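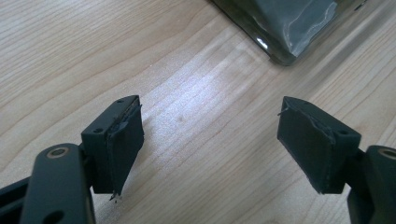
Can a machine do it yet? Kitchen table edition

Readers keep asking whether they should hold off learning to do a job properly until a robot comes along to do it. My advice is to buy a cloth.

Wiping the table. Nearly. A machine will happily go up and down a bare wooden top all afternoon. It's what people leave on the top that does for it. Clear first, wipe along the grain, and dry straight after or you'll get rings.

Picking up a plastic bag. Harder than it sounds. Bags crinkle, they shine, they change shape the moment you touch them, and a flat one on a flat table gives two stiff fingers very little to get hold of. Rianne Declercq in Tenditz wrote to say her teenager has the same trouble. Pinch a crease in the middle and lift; don't scrape at the edge.

Folding shirts. Yes, if you have 2,000 of the same shirt. For the usual pile of odd sleeves, fold them warm and put up with the results.

Loading the dishwasher. Mpho Shabalala thinks we'll have this one in two years. Joris Smits thinks Mpho has never seen his dishwasher. Plates face the middle, wooden spoons stay out, and whoever loads it last is right.

Finding the matching lid. No. Keep lids upright in a rack and throw out the orphans every October.

Sweeping the workshop. The round ones manage sawdust and choke on string. Pick up offcuts and screws by hand, and run a magnet over the floor before you let anything with a motor loose on it.

Soft grips on tongs and pick-up tools wear at the edges long before the tool does. Trim any ragged bits and replace the pads when they start to peel.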